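Kiltemwood Mixed Color Block Set

Wooden building blocks in assorted shapes. Ages 2 and up.

Item: 894
Pieces: 130
Material: solid wood, painted; one portion left plain tan
Shapes: cubes, bars, rectangular blocks, triangular prisms, cylinders
Colors: purple, red, orange, yellow, green, light blue, tan
Storage: cotton drawstring bag (tray sold separately, see below)
Availability: in stock, ships from Illport

Overview

A block set is one of the few toys that comes with no batteries, no app and no sound effects, unless you count the one it makes going down the stairs. We have been selling this one out of Illport for long enough that some of the first customers are now buying it for children who can't stand them either when they step on one.

The blocks are cut square, sanded on every face and painted in flat color with the grain still faintly showing through. The corners are eased. They are heavy enough to stand where you put them and light enough that a collapse is a social event more than an injury. The plain tan pieces get a coat of clear oil and nothing else, and they darken with handling. Some people think this is lovely. Some people write to us asking for replacements.

You should know before you order that purple is heavily represented. When the set was first put together, Paraschiva Neagu, who still does our color mixing, made up a very large batch of purple and was not inclined to throw it out. The following year we evened up the colors and got letters. Purple went back in. If your child has strong feelings about a different color, look at the single-color refill packs at the bottom of this page, and good luck to you.

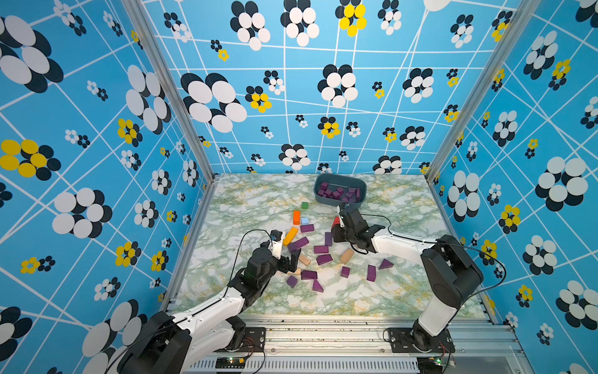
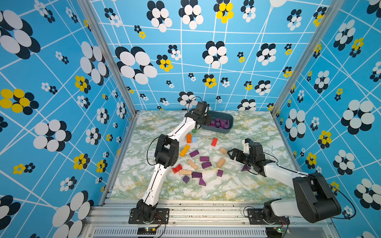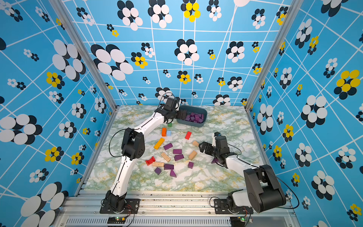 Blocks out on the table, with the purple ones piled up at the back.

Sorting is how most families end up using this set, whatever they bought it for. Building takes patience, and a two-year-old has other plans, but almost anyone can be talked into putting one color in one place. Start with purple. There is plenty of it, so the pile grows fast and everybody feels they are getting somewhere. A gray bin full of purple blocks with more purple still lying among the orange and the light blue is a normal stage of the job, and a good point to stop for a snack. After purple, the small green cube makes a decent treasure hunt, particularly once it has gone under the couch.

Shapes and what they're good for

Cubes: The small ones go on top of things. They also go in shoes, the heating vent and the dog's bowl. Check the bowl.

Bars and rectangular blocks: The workhorses. Lay them flat for roads and walls, or stand them on end if you want a tower that looks impressive for a short time.

Triangular prisms: Roofs and ramps. A prism on its side also makes a perfectly good slice of cheese or cake, depending on what kind of restaurant is being run that day.

Cylinders: These roll. Put them on a rug if you would like them to roll less. They are the pieces we sell the most replacements for, and we have drawn our own conclusions.

The storage question

The cotton bag is included and it is fine. It hangs on a hook, it goes in the wash, and when you want the piece at the bottom you will empty the whole thing on the floor, same as everyone.

If you have the shelf space, we'd steer you toward a shallow tray or an open bin. Children can see what is in it, and cleanup becomes a matter of aim. Our own is the Pletitz Tray, which holds the full set in a single heap or half of it in any kind of order. It has no lid. We tried a lid. It was used as a sled.

Care

Wipe with a damp cloth and dry right away. Don't soak them and please don't put them in the dishwasher, where the paint will lift and the tan pieces will swell until they no longer match anything. Crayon comes off with a little baking soda on the cloth. Permanent marker does not come off and may be considered a customer's own design.

Small dents are normal on a set that gets used. A light pass with fine sandpaper takes care of any rough edge. If a piece splits along the grain, send us a photo and we'll mail you another. There is no form to fill out.

What customers say

"Bought it for our son. My husband has built a parking garage and we are not allowed to touch it."

"More purple than I expected, and I had read the part about the purple."

"Very solid blocks. Bag is too small if you just throw them in, OK if you take your time. We don't take our time."

"Use these in my classroom for color sorting, the kids go straight for them. Would like a few more green."

Questions we get

Do they work with other block sets?
They stack happily with most plain wooden blocks. They also sit well with the Zapata Arches, which we cut to the same thickness on purpose. They don't click onto anything and never will.

Is every set identical?
The piece count is. The mix of shapes shifts a little from batch to batch depending on what comes off the saw, so one box may have a few extra bars and another a few extra prisms. Nobody gets shorted on purple.

Can I order without the bag?
Yes, leave a note at checkout. The price stays the same, and we keep the bag and feel slightly guilty.

Are the edges sharp?
No. Under a bare foot at night you may form a different opinion.

Also available

Single-color refill, 40 pieces: red, orange, yellow, green, light blue or purple. Purple is usually discounted.
Plain tan refill, 40 pieces, oiled.
Pletitz Tray, gray, no lid.
Zapata Arches, tan or mixed color.
Replacement cotton bag.

Orders received before noon go out the same day. Returns are accepted on unused sets in June and every other month too, as long as all the pieces are in the box. Please look in the vent first.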